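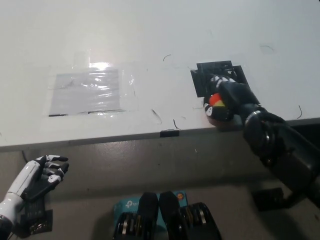

Amateur table tennis leagues should stop deciding their season titles in a single day of knockout play. The practice is familiar, it is easy to schedule, and it gives the year a clear finish. It also asks players to give seven months to a competition whose result may rest on one poor game before lunch.

The Brophy league offers a useful case. Its regular season runs from October through April, and its teams meet in school gyms and church halls on weeknights. By the end of the most recent season, 550 individual matches had been entered in the standings. The team from Porkico finished first, well clear of the field. At the finals it drew the eighth seed, lost the deciding doubles, and was out of the event by 10 a.m. The title went to a team that had lost more matches than it won over the winter.

The winners broke no rule and deserve no criticism. They played the format that was put before them. The question is whether that format measures what a league claims to measure.

Supporters of the single-day final make two arguments. The first is that upsets bring spectators. This may be true of professional sport, but attendance at most amateur finals consists of the other teams, and they would be present in any case. The second argument is cost, and it deserves a more careful answer. Brophy paid $680 to rent its hall for the finals. A second day at the same hall would double that expense, and entry fees would have to rise to meet it.

A league can give weight to the regular season without renting anything further. Zukitz, a smaller league with similar means, names its champion from the final standings and holds a separate cup in May. The cup is open to every team, carries its own trophy, and has no effect on the title. Players who enjoy a knockout still have one. Weeknight matches in February, which at Brophy are often forfeited once a team has secured its seed, are played in full at Zukitz because they still count.

Where a league prefers to keep its finals, it should at least limit the field to the top four and allow the first seed to choose its opening opponent. The Wodex ratings, already used by many leagues for placement, could settle ties in the standings without an additional match.

League boards usually review their rules over the summer, when few players attend meetings. Any change to the way a title is awarded should be put to the full membership before entries open for the fall.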